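Rowlands Storage Helpdesk
Ticket 1316
Subject: Sorting bins, contents keep ending up in the wrong one
Product: Nireo fabric bins, grey, navy lining
Site: Horkbridge
Opened by: Berwyn Powell
Handled by: Cadi Lougher
Priority: Low (customer disputes this)
Opened: April 2020
Status: Open

Berwyn Powell
We bought the Nireo bins on the strength of your page, which says they "make recycling effortless". I had my doubts at the time and I have more of them now. We are still finding plastic in with the glass, and on one occasion a yoghurt pot with the spoon in it. The bins are the right size and the stitching is fine. My complaint is with the word effortless. What are we meant to be doing that we aren't?

Cadi Lougher
Hello Berwyn, thanks for getting in touch. Could you tell me how the bins are set out, whether they are labelled, and whether you are using liners? Most mixing problems come down to labels. If you haven't got any, I can post you a set of our Pitirine clip-on tags.

Berwyn Powell
Labels: at that point we had none, as the page doesn't mention needing any. Set-up: in a row on a table. Liners: no, the navy lining is meant to be wipeable, or so it says.

Please don't send the tags yet. I looked them up and they are coloured dots with a key you pin to the wall. People who won't look into a bin before dropping something in it are not going to walk over and read a key.

Cadi Lougher
Understood. The tags are popular with other customers, but it's your choice. Plain written labels would do the same job. Can you try those and let me know whether the mixing stops? It would also help to know if it's always the same items going astray.

Berwyn Powell
I can tell you that without a trial. Clear plastic bottles are the worst. People see a bottle, they think "bottle", and in it goes with the glass.

Log so far:

Labels lying flat on the table in front of the bins. No difference. They slid about and one went in with the recycling.

Labels taped to the fabric. Tape let go of the weave overnight. Tried a different tape, same result. Your page says the walls are "suitable for most adhesives". I would like to know which ones.

Safety pins. Held well, but Tomos Llewellyn caught his cuff on one and I was asked to take them off.

Cadi Lougher
Sorry about the tape. I've asked the product team which adhesives were tested and will post the answer here. In the meantime, some people fold a piece of stiff card so it stands up on its own.

Berwyn Powell
Any news on the adhesives?

Cadi Lougher
Not yet, I'm afraid. I've chased them.

Berwyn Powell
We have gone over to standing labels, white paper, black marker, capitals, propped against the front of each bin. BOTTLE on the left, PLASTIC in the middle, CAN on the right. They cost us nothing and I can read them from the doorway. I'll grant you they look better than the pins did.

Brown glass bottle on the left, clear plastic one in the middle, and the can on its way to the right-hand bin. 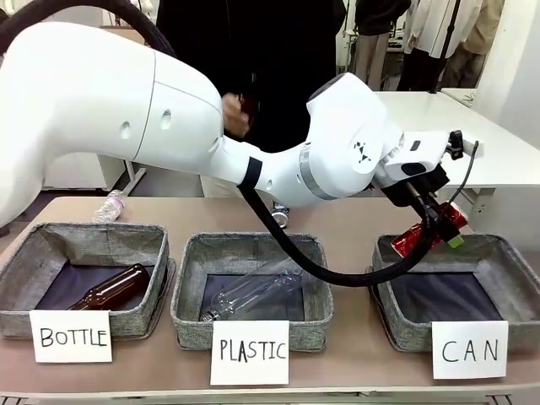
Ffion Mathias
I'd change the left label before doing anything else. BOTTLE next to PLASTIC is asking for trouble when the plastic things are bottles too. Write GLASS on it and see what happens. We had the same bins and the same row, and that one word was the whole problem for us. Jam jars started turning up in the right place as well, which they never had before.

Berwyn Powell
That had crossed my mind. The trouble is that if I change the wording now I won't know whether it was the wording or the standing labels that did it. I'd like 7 days on the present labels first, then GLASS for the same again. I'm not convinced either will last once people stop noticing them.

Cadi Lougher
That sounds a sensible plan. Ffion, thank you, I've passed the wording on to the team that looks after the product page. Berwyn, shall I close this and you can reopen it if needed?

Berwyn Powell
No, please leave it open. Two things are outstanding from your side:

1. Which adhesives hold on the grey fabric.
2. Whether "effortless" is staying on the page.

Cadi Lougher
Left open. On the first, product have now come back and say the adhesive wording was carried over from an older bin with smooth sides. It will be corrected. On the second I have no answer yet.

Berwyn Powell
Thank you for the first. I shall wait for the second. GLASS label is written and in the drawer.

Status changed: Awaiting customer trial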